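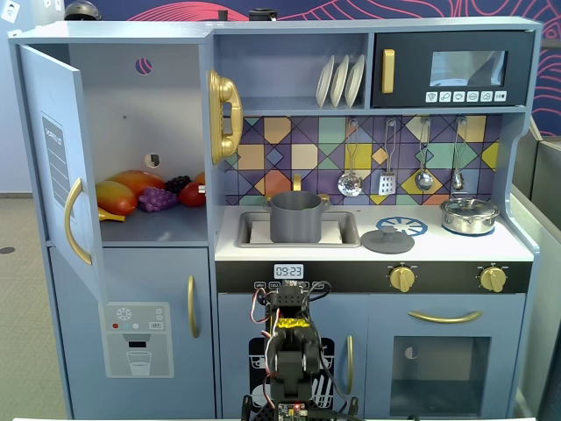 Play Kitchen Contents List

README

Version 2, 2020-02-14
Maintained by Thắng Kiều

Purpose

This file lists the parts and the loose items that belong to the light blue play kitchen, and gives the names to use for them in notes and labels. It covers storage zones, default placement, and naming. It does not cover assembly. For assembly, see the Wudeck sheet kept with the spare screws.

Files

README.txt: this file
zones.csv: one row per storage zone
items.csv: one row per loose item, with default zone
changes.txt: history of edits to the two tables

Both tables are comma-separated, UTF-8, with a header row. Item names are lowercase singular nouns. Spaces are replaced with underscores.

Zones

fridge_upper: the compartment behind the upper refrigerator door. The door opens to the left. A printed checklist is on the inside of the door.

freezer: the lower refrigerator door, with the vertical gold handle. The water dispenser on this door is printed. Do not log it as a zone.

upper_shelf: the open shelf above the backsplash. Holds the plate rack.

microwave: the dark navy unit with the gold handle on the left. The icon buttons under the window have no separate names.

rail: the hanging position in front of the tiled backsplash. Utensils only.

sink: the basin under the gold faucet.

burner: any blue or other marked cooking spot on the white countertop. Use burner_near for the one closer to the sink and burner_far for the one at the right end.

oven: the compartment behind the tinted window, lower right.

dishwasher: the central lower cabinet, identified by the dishwasher graphic on its door.

The telephone receiver on the upper cabinet is recorded as an item with a fixed zone, phone_mount.

Items

Food: mango, papaya, grapes, tomato, banana. All food is plastic. There is more than one bunch of grapes. The purple bunch is grapes_a and the darker bunch is grapes_b. The papaya was entered as "squash" in the January table; old rows were corrected and the change is logged.

Cookware: pot (gray), pot_lid (gray), saucepan (silver, with lid). The saucepan and its lid are a single row. The gray pot and its lid are two rows and may have different zones at the same time.

Utensils: skimmer, spatula, ladle, spoon. The skimmer is the slotted one.

Tableware: plate. Plates are white and are not numbered individually.

Default placement

Food goes in fridge_upper. Plates stand upright in the rack. Utensils hang on the rail. The saucepan goes on burner_far. The gray pot has no default and is logged wherever it is left, including the sink.

Fixed parts

The oven knobs, faucet, door handles, and control strip are listed in zones.csv under the zone they belong to. The clock on the control strip is not used as a time source. Enter times by hand.

Known issues

Rows entered before the Roltum tables were merged use "fridge" without a suffix. Read these as fridge_upper.

"Stove" and "burner" both appear in the notes column. Only "burner" is valid in the zone column.

Notes fields are limited to 300 characters. Longer notes were cut during the merge and the lost text has not been restored.

Changes

Version 2: split pot and pot_lid; added phone_mount; renamed squash to papaya.
Version 1: first table, imported from the Huanca list.

Corrections go to Thắng Kiều, with the row number and the proposed value.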